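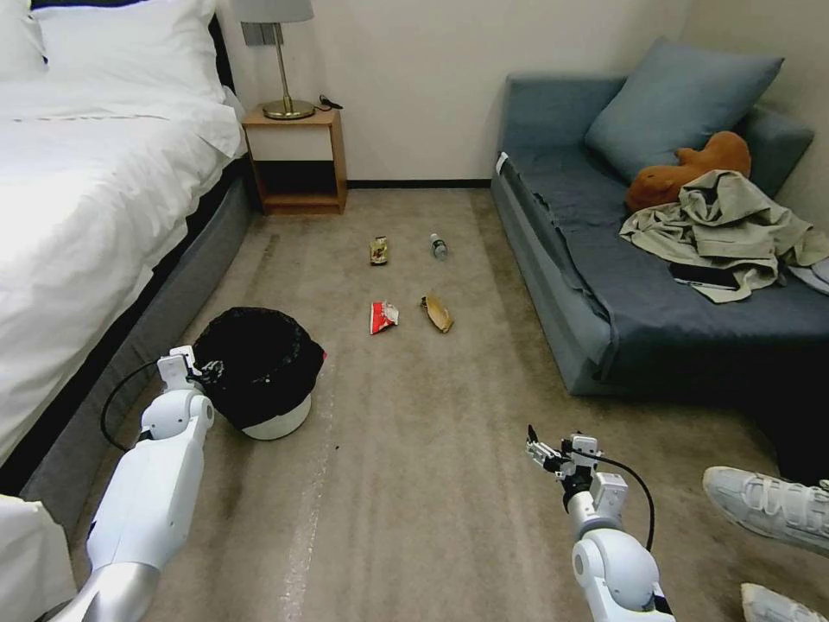

**Zetodberg, im Juli** - Aufstehen, ohne den Faden zu verlieren: Irwood bringt den höhenverstellbaren Schreibtisch Cao in den Handel! 57 Testpersonen haben daran gearbeitet, 200 Vorbestellungen liegen schon vor. »Die Kurbel läuft so leise, dass im Großraumbüro keiner aufschaut«, freut sich Entwicklerin Capucine Besnard. Cao kostet 608 Euro und kommt in 2 Breiten.

Pressekontakt: Eleni Živković, Irwood, Zetodberg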